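Stand: Januar 2020

# Zweiarmzelle für Packversuche: Was in die Beschaffung gehört und was in den laufenden Haushalt

Der Versuchsbetrieb in Hutetcombe plant die Erweiterung seiner Packversuche um weitere Zellen mit je zwei Armen. Für die Fachbeilage sprachen wir mit dem Leiter der Beschaffung, der die Anträge schreibt, und mit einer Ingenieurin, die sie anschließend technisch vertreten muss. Beide baten darum, ohne Namen zu erscheinen. Gegenstand des Gesprächs waren Kosten, Lieferumfang und Reihenfolge der Bestellungen.

Der Leiter der Beschaffung beginnt mit der Abgrenzung. „Im Antrag steht eine Zelle, bestellt werden aber vier Positionen: Arme, Gestell mit Wänden, Elektronik, Verkabelung. Wer die Zelle als eine Position ausschreibt, bekommt Angebote, die sich nicht vergleichen lassen.“ Für die erste Ausschreibung habe man genau diesen Fehler gemacht. Das Angebot von Ansari habe die Kabelführung enthalten, das von Stondale nicht, und im Preisspiegel sei das erst nach der Rückfrage sichtbar geworden.

Die Ingenieurin nennt als Richtwert für mechanisches Zubehör, also Profile, Grundplatte, Kabelkanal und Kleinteile, rund 400 Euro je Zelle. „Das klingt nach wenig, und deshalb wird es gern vergessen. Bei der Abnahme fehlt dann der Kanal, und die Leitungen liegen lose im Bereich der Basis.“ Den Elektronikanteil führt sie getrennt, weil er anders abgeschrieben wird als das Gestell. Für Steuerplatinen verlangt sie im Leistungsverzeichnis zugängliche Einbauorte. Eine Platine, zu deren Tausch die Tischplatte abgenommen werden muss, verursacht nach ihrer Rechnung mehr Stillstand als der Defekt selbst.

Die Gesamtsumme für eine Zelle beziffert die Beschaffung mit 3.544 Euro netto, ohne Rechner und ohne Arbeitszeit für den Aufbau. Der Rechner wird über einen bestehenden Rahmenvertrag mit Brivach bezogen und taucht im Antrag nicht auf. „Das ist haushaltsrechtlich sauber, führt aber dazu, dass die Zelle auf dem Papier billiger aussieht, als sie ist“, sagt der Leiter der Beschaffung. Er empfiehlt, den Rechner wenigstens nachrichtlich aufzuführen.

Ein eigener Abschnitt im Antrag betrifft die Leitungen. Die Ingenieurin lässt sie mit Reserve an jedem Gelenk verlegen und nimmt in Kauf, dass die Bögen in den Arbeitsraum hineinragen. Straff geführte Leitungen hätten in einer früheren Ausführung an den Steckern gezogen. Ersatzleitungen bestellt sie gleich mit der Erstausstattung, je Arm einen vollständigen Satz.

Am meisten Diskussionsbedarf gab es beim Verbrauchsmaterial. Für die Versuche zum Thema Mitnahmeverpackung werden Papiertüten, Becher, Becherträger und Trinkhalme gebraucht, dazu Textilien als nachgiebige Objekte. „Die Prüfstelle wollte wissen, warum ein Automatisierungsprojekt Pappbecher kauft“, berichtet der Leiter der Beschaffung. Die Position heißt seither „Prüfgut, nicht wiederverwendbar“ und ist mit 300 Euro je Halbjahr angesetzt. Decken und Tücher laufen gesondert als wiederverwendbares Prüfgut.

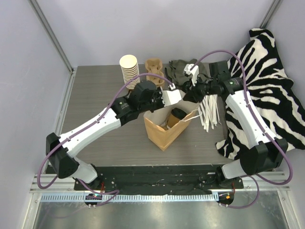
Reicht es, zunächst nur einen Arm zu beschaffen und den zweiten später nachzurüsten?

Technisch ist das möglich, wirtschaftlich lohnt es sich selten. Grundplatte, Profilschiene und Kabelkanal müssen von Anfang an für beide Arme ausgelegt sein, und die spätere Einzelbestellung fällt aus der Mengenstaffel heraus. Die Ingenieurin rät dazu nur dann, wenn die Mittel auf zwei Haushaltsjahre verteilt sind und der zweite Abruf im ersten Vertrag bereits als Option steht.

Den Bedarf an zwei Armen begründet sie im Antrag mit den Aufgaben selbst. „Eine Papiertüte mit Schnurgriff steht nicht von allein stabil genug, um mit einem Arm etwas hineinzustellen. Einer hält, der andere legt ein.“ Für Textilien gelte das ebenso. Der Antrag enthält dazu eine Tabelle, in der jede geplante Aufgabe mit der Zahl der benötigten Arme aufgeführt ist. Aufgaben, die mit einem Arm auskommen, sind dort ausdrücklich mit genannt - eine Forderung der Prüfstelle, gegen die es keinen Einwand gab.

Bei den Greifern hat sich die Planung geändert. Ursprünglich war ein Wechselsystem vorgesehen. Gestrichen wurde es nach einem Vergleich der Rüstzeiten, weil die Fingerpaare für das leichte Prüfgut genügen und ein Wechsel während einer Versuchsreihe ohnehin nicht vorgesehen ist. Ersatzfinger kosten laut Angebot 59 Euro je Paar. Die Ingenieurin rechnet sie dem Verschleiß zu und nicht der Investition, was die Beschaffung nach einigem Schriftwechsel übernommen hat.

Weniger einig sind sich beide bei den Seitenwänden. Die Ingenieurin will glatte, helle Paneele in jeder Zelle, damit Hintergrund und Licht zwischen den Zellen vergleichbar bleiben. Der Leiter der Beschaffung hält die Paneele für den Posten, an dem sich am ehesten sparen ließe. „Man kann auch mit einer offenen Rückseite arbeiten, wenn der Raum stimmt.“ Sie entgegnet, der Raum stimme eben nur so lange, bis jemand ein Regal umstelle. Im Antrag stehen die Paneele derzeit als Bedarfsposition.

Die Lieferzeiten verteilen sich ungünstig. Profile und Platten sind kurzfristig zu bekommen, die Arme nicht. Bestellt wird deshalb in umgekehrter Reihenfolge des Aufbaus, zuerst Arme und Elektronik, danach das Gestell. Der Abruf für die nächsten Zellen soll im April erfolgen, sofern die Freigabe bis dahin vorliegt. Liegt sie nicht vor, verfällt die Preisbindung von Stondale, und die Position muss neu angefragt werden.

Zur Wartung gibt es bislang keinen Vertrag. Die Ingenieurin hält das bei dieser Baugröße für vertretbar, solange ein kompletter Ersatzarm im Lager liegt. Der Leiter der Beschaffung hat den Ersatzarm in den Antrag aufgenommen, allerdings als letzte Position der Prioritätenliste. Über die Reihenfolge wird noch verhandelt.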